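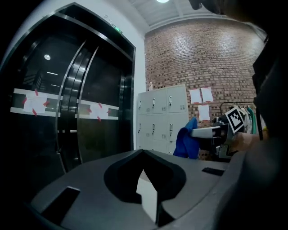 The owner of Watkins Books in Nirside reads every picture book aloud before ordering it. She does it at the counter before opening, usually with no one else in the shop.

"If I trip over a line twice, I put it back," she says. "Parents will be reading it 30 nights in a row."

She took over the store after years of teaching first grade. The children's section was one shelf then. It now holds 149 titles, most of them for readers under seven, and she has read them all.

Rhyme is where she is strictest. Plenty of the books sent to her by small presses rhyme badly, she says, and she would take plain prose over a forced couplet. Mesent, a press she orders from every season, sends her proofs in November. She marks the lines that don't scan and mails them back. "Sometimes they change them – sometimes they don't."

Story hour starts at 10 in the morning and draws almost 60 people in winter. She reads three books and stops, even when the children ask for a fourth. 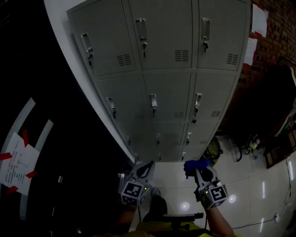

What she is reading now

Her current favorite is Rurnix, a bedtime story about a fox who collects lost buttons. She has sold it mostly to grandparents. The text is short, with 5 words on the longest page.

"The fox never learns a lesson," she says. "He finds the last button and goes to sleep. My first graders would have liked that."

She has ordered more copies for the spring.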